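Slide 1. Hello, title slide, give people time to sit down.

I'm going to tell you how our open day at Trostedby went, warts and all (the coffee ran out at ten past, sorry again if you were there). We'd planned for 40 visitors and got 152! Ditte Mogensen from Thygesen had kindly put the word out and, well, the word got out.

Slide 2. Say hello to the Hotent lot if they're in.

We ran the hand-held gripper demo in groups of 20, which was far too many. From the back you saw somebody's rucksack and heard me shouting. Groups of 6 after lunch and suddenly people were asking proper questions – mostly about the grippers, and how you learn to work with one in each hand.

Slides 3 to 5, don't rush, let them look.
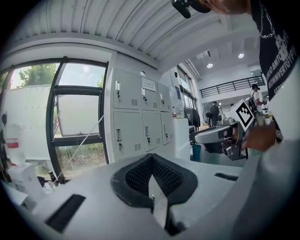
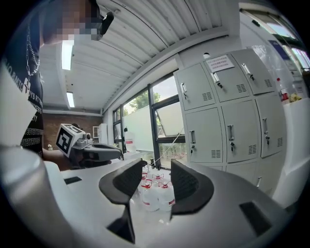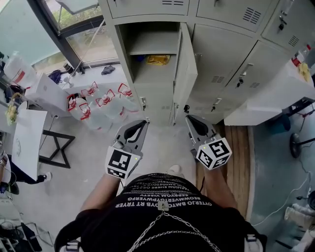 Slide 6. What I'd change for December: a sign-up sheet, a microphone, and a shorter welcome (mine was dreadful, it went on for ages). Zindell have offered us their big hall and I'm very tempted. Ask for a show of hands on that, then over to questions.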